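Food Packaging and Household Waste Sorting
Project report, 11/27/18
Group: Bit-na Tak, Raluca Lungu, Si-woo Sun
Supervisor: Behrouz Dehghan

## 1. Question

The town of Staltitz changed its recycling rules in January. Before that, all packaging went into one bin. Now paper, metal and plastic go into separate bins, and anything made of more than one material is supposed to be taken apart or put in the trash. We wanted to know how people in the Plarkholm student housing deal with packaging that does not fit into one bin.

## 2. Method

We used two methods, a paper survey and a sorting task.

The survey had 10 questions and was put in the mailboxes of all 500 rooms in Plarkholm. We got 400 back, which was more than we had planned for, and typing in the answers took most of two weeks. Raluca wrote the questions and Si-woo did the spreadsheet.

For the sorting task we asked residents to put 8 packages into four boxes marked paper, metal, plastic and trash. The packages were a milk carton, a soup can with a paper label, a yogurt cup with a cardboard sleeve, a padded envelope, a coffee bag, a chip canister, a toothpaste tube and a window envelope. People could talk while sorting, and we wrote down what they said. We did not tell them the right answers until the end.

## 3. Results

Most people who filled out the survey said they sort their waste "always" or "often." The sorting task gave a less positive picture. The soup can was easy for nearly everyone. The window envelope was also easy, although many people did not remove the window. The coffee bag caused long discussions, and several people said they would put it in metal as the inside is shiny.

The milk carton was mostly put in paper. Under the Staltitz rules it goes in trash unless it is returned to the store. Few residents knew that stores take them back.

In the survey, the most common reason for not sorting was lack of space in the kitchen. The second was that the printed guide is hard to read. The guide lists materials, but people look for the name of the product.

## 4. Mixed packaging

The chip canister was the hardest item. A typical canister has a cardboard tube, a metal bottom, a thin lining inside and a plastic lid. Only the lid comes off without tools. Cutting off the bottom takes a strong pair of scissors and some patience.
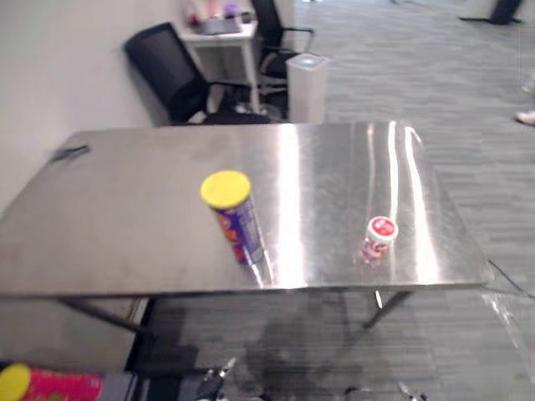 Kirsty Nepia wrote on our draft that we should not blame residents for this one, and that a package that needs scissors before it can be recycled is a problem for the company that designed it. We agree in part. The lid can still be put in plastic, and many residents left it on when they sorted.

## 5. Problems with the study

People who volunteer for a sorting task are probably more interested in recycling than their neighbors. Survey answers about good habits also tend to be too positive. We forgot to ask how long each person had lived in Staltitz, so we cannot compare new residents with those who knew the old system.

## 6. Suggestions

The guide should be organized by product name. It should say that lids come off first. A copy should hang above the bins as well as in the kitchens. We also suggest one line about returning milk cartons, with the store hours.

The survey form and the full table of answers are in the appendix.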